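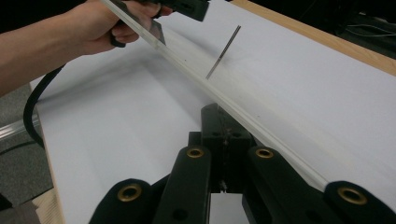

Home Talks Speakers Schedule Contact

Speaker notes – Reading your own water bill
Falton Library, Sat 8 February
Noemi Park

Slide 1. Welcome people, ask who brought a bill. Leave the spare copies by the door for anyone who didn't.

Slide 2. Two charges on every bill. The fixed charge stays the same if you go away for a month. The usage charge comes from the meter. Most questions I get are really about the fixed charge, so spend time on it.

Slide 3. The sample bill. Last reading 672, this reading 684, so 12 units used. Do the subtraction out loud. Point out the letter E next to a reading – it means estimated. Two or three E's in a row and you should go read the meter yourself.

Slide 4. How to read the meter. Black digits only, left to right. Ignore the red ones. Write down the date as well as the number.

Slide 5. The leak test. Everything off at bedtime, read the meter, read it again before anyone flushes. If it moved, start with the toilet tank. A few drops of food coloring in the tank will show up in the bowl if the flapper leaks.

Slide 6. Dorota's bill (she said I could use it). It went from 43 dollars to 1421 in one quarter. The reading had been typed in wrong. She sent a photo of the meter with her letter and got a corrected bill in May.

Pause for questions before slide 7. If someone asks about sewer rates, take their name and talk after.

Slide 7. Phone numbers and the dispute form. Leave this one up while people pack.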